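Home | Journal | Wardrobe Notes | Mending | About | Say Hello

Learning to Love a Proper Winter Coat

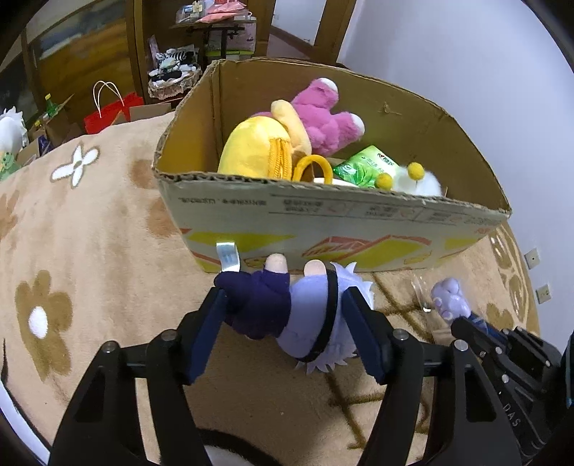
Bianka Somogyi
Writer, mender and keeper of this blog

I bought my first grown-up coat when I was twenty-six and I bought it badly. It was a lovely camel colour, it was on the sale rail, and I was so pleased with the price that I didn't lift my arms once in the changing room. For three winters I went about Nollstead like a penguin, unable to reach the strap on the bus, and I told everybody how much I adored that coat. I think I had half convinced myself!

So when it finally went (the lining gave up first, then the pocket, then one elbow) I promised I would take my time over the next one. That was two years ago. I did take my time, far too much of it, and spent most of one January in an old anorak with a cardigan underneath, which didn't do a lot for my spirits.

What got me moving was a chat with Aminu Haruna, who does alterations in the little shop behind the market. I had taken in a skirt for hemming and ended up staying the best part of an hour, as you do. He asked what I wore under a coat on a really cold morning. I said a thick jumper, usually, sometimes with a scarf tucked in. Then he asked what I wore when I tried coats on, and of course the answer was a thin blouse, as I always "dress up" a bit for shopping. He didn't say anything, he just raised his eyebrows and went back to pinning.

I've worn the jumper ever since. It's hot and you go a bit pink, but you find out very quickly which coats will button and which ones are only pretending.

His other piece of advice was to look at the shoulders before anything else. Sleeves can be shortened, a hem can come up, and even the waist can be nipped in if there's enough cloth at the side seams. Shoulders are a big job on a lined coat and you will pay for it. If the seam drops down your arm and it wasn't cut to do that, put it back on the rail, however nice the buttons are. (I have a weakness for buttons. I once bought a truly dreadful jacket for six brass ones, and they are still in a jar.)

Then there's the cloth. I used to think heavier meant warmer, and I've gone right off that idea. My aunt's old overcoat weighs as much as a small child and the wind goes straight through it, while the one I have now is a fairly soft, close wool that feels like nothing much on the hanger. Hold it up to a window and see how much daylight comes through. Scrunch a bit of the sleeve in your fist too, and see whether it springs back or stays looking sorry for itself.

I tried on a great many. There was a beautiful navy one from Hoshino, very plain, with a collar that stood up just so, but it was 360 pounds and the sleeves were miles too long. There was a Prukard one in bottle green that I very nearly took home, and I still think about it now and then. In the end I found mine second-hand in Multness, on a wet afternoon when I had only gone in to get out of the rain. Charcoal, knee length, deep pockets, a proper back vent so I can walk at my normal speed. It cost me 54 pounds, and I spent a bit more having Aminu take up the cuffs and replace the lining with a rusty orange satin. I'm terribly fond of that lining. I leave the coat undone more than I should so that people might catch a glimpse.

As for looking after it, I'm no expert, but I do brush it when I come in, downwards, with a soft clothes brush, and I hang it on a wide wooden hanger away from the radiator. Cedar balls go in the wardrobe from spring onwards. I empty the pockets every night, or at least I mean to, and I had a very stretched left one last month thanks to a bag of conkers I had forgotten about.

If you're hunting for one yourself, do write and tell me how you're getting on. I'd especially love to hear from anyone with short arms and broad shoulders, as I'm starting to think there are only four of us in the country and we are all after the same coat.

Recent posts
Scarves, and How Many Is Too Many
Darning a Heel Without Losing Your Temper
The Jar of Buttons
A Good Plain Jumper
What I Wore to the Christening

Say hello: use the contact page | © Bianka Somogyi | Back to top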